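6 Aug 2021

# Student robot club gets its humanoid to stand still, on purpose

The Drataro student robotics club opened its doors to parents this week and invited them to watch a machine that the members have spent a good part of the year persuading not to fall over. It stood. Then it took a few steps, paused as if it had remembered an errand, and took a few more.

The club meets at the Tekin learning center, where it runs as an evening class for high school students and a handful of first-year engineering undergraduates who were supposed to be helping and have become the most argumentative members. The humanoid, which everyone calls Emport after the name on the club's original grant application, is their only project. An earlier plan to build a fleet of small sorting robots was dropped in May, when the group voted to put the whole parts budget into something with knees.

Balance has taken up most of the summer. The first walking program treated every floor as perfectly level and every foot as perfectly flat, an outlook its teenage authors defended for longer than they now like to admit. The log for the season lists 257 standing trials, each with a short note on how it ended. The notes start out technical ("left ankle overshoot, check gain") and get less so ("no," "again no," "why"). One entry from the hottest part of July says only "sat down."

"They wanted to make it dance," said Dilek Bayram, who teaches the class. "I said we could discuss dancing when it could wait for a bus."

Waiting for a bus has since become an official test. To pass, the robot has to hold itself upright for 10 minutes with its arms at its sides while the students do something else nearby. The arms matter more than they look like they should. Each joint that sags a little shifts the weight a little, and the legs have to deal with it, so an idle robot is a fairly busy one. The club passed the test for the first time late last month and celebrated with ice cream and a bug report.
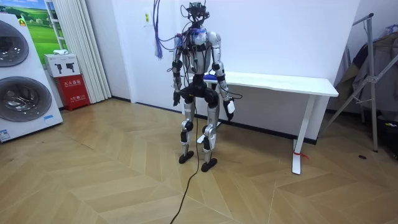 **Nurhan Dağdelen**
*Community and schools reporter*

Visitors expecting something sleek got sensor modules and brackets where a face would go, and a good deal of wiring across the chest. The students have been offered a plastic cover for the head by a well-meaning uncle and have turned it down. A cover would have to come off each time a connector needed checking, and connectors need checking the way toddlers need shoes tied.

The cables are a sore subject. A long black one runs from the robot's middle down between the legs and away over the floor, and for now the machine walks only as far as it is allowed to. Whoever minds the cable has the least glamorous job in the club and, by common agreement, the most important. You walk behind, you keep the slack off the feet, and you don't look at your phone. The rota for this duty is enforced with a strictness not seen anywhere else in the program.

The open evening was scheduled to start with a presentation on the control software, called Prondo, which the students wrote over two terms. The presentation had 69 slides. Bayram asked for it to be shortened and received a version with the same slides and fewer pauses. Parents bore up well. There was real applause at the slide marked "Questions," and a grandmother asked whether it could be taught to fold shirts.

It can't, at the moment. The hands are next on the list, and they don't match: one has fingers, and the other is a white-and-black gripper. Two camps have formed over which deserves the programming time. The finger people say that fingers are the whole point of a humanoid. The gripper people say that theirs might pick something up before graduation. A debate held to settle the matter ran past closing time and settled which students would be sitting apart in future.

The walking demonstration came last. Emport crossed a stretch of floor at a pace that let everybody film it comfortably, turned partway, and was stopped by a student with her hand on the cutoff switch who said afterward that she had not breathed for most of it. A second run was slightly faster. A third was proposed by the audience and declined by the people who would have had to do the repairs.

The club is now working toward a regional student showcase, where entries are judged on walking a marked course and on the quality of their documentation. Members feel good about the documentation. For the course they want two clean runs in a row in practice before they'll send in the entry form, a rule they voted in themselves and have already tried once to repeal.

New members are welcome for the fall term and no experience is needed. Applicants should be ready to read other people's code and hold a cable. Sign-up sheets are at the Tekin front desk, and places on the gripper team are, according to the gripper team, going fast.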